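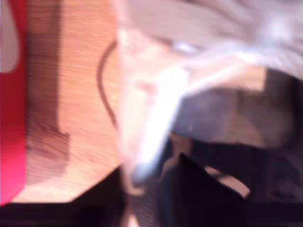

Teaching Station Inspection - Checklist and Inspector's Comments
Site: Barnska, desk station
Inspector: Oleksandra Marchuk
Period: January

Scope. The checklist applies to stations where an operator shows a task to the robot by hand guiding or by remote control. It is completed before the first demonstration of a shift and again after any change of gripper, cable or software. An item marked Hold must be cleared by the inspector before teaching resumes.

Section A. Work surface and surroundings

A1. Desk stable, with no movement when leaned on. Pass.

A2. Cables secured and clear of the path of the arm. Pass with comment. Cables that cross the work surface are to be taped down at both ends. The operator had done this at one end only and corrected it during the visit.

A3. Loose items removed from the reach of the gripper. Hold, then cleared. Papers and cards are to be kept off the desk during a demonstration. The same rule applies to plant leaves that hang into the work area - these can be caught by the fingers and will also spoil the recording.

A4. Lighting even enough for the camera to follow the task. Comment. Strong daylight from a window washes out part of the view. The station should be used with the blind lowered until 2 p.m.

Section B. Gripper and arm

B1. Both fingers tight, undamaged and closing evenly. Pass.

B2. Emergency stop within reach of the operator's free hand. Pass. Tested twice, once during hand guiding and once under remote control.

B3. Speed limit set for teaching. Pass. The limit was found at 60 percent of the permitted teaching speed and was left there.

B4. Arm holds its position when the operator lets go. Pass with comment. A slight drop was felt at full reach. Nedelcu, as service contractor, is asked to check the balance setting at the next visit.

Section C. Display and recording software

C1. Laptop placed where the operator can read it without turning away from the arm. Comment. The gripper can come between the operator and the lower part of the display. Moving the laptop back on the desk is recommended. 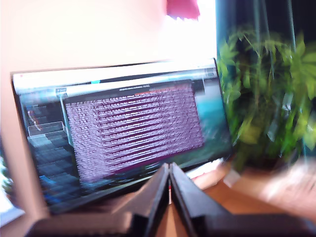
C2. Recording starts and stops on the operator's command only. Pass.

C3. Failed demonstrations marked and kept apart from accepted ones. Pass with comment. The Hidamis log lists 145 demonstrations, of which 89 were accepted. The reason for rejection was left blank in several entries and must be filled in.

C4. Loss of the remote link brings the arm to a stop. Pass.

Section D. Operator

D1. Training record current. Pass.

D2. Sleeves, jewelry and lanyards secured. Pass.

D3. Second person present during remote control. Hold. The duty list did not name one. Remote teaching is suspended until the list is corrected - hand guiding may continue.

Result: Accepted with conditions. Open items are A4, B4, C1, C3 and D3. Replies are to be sent to O. Marchuk, with a copy to the Fomel safety office.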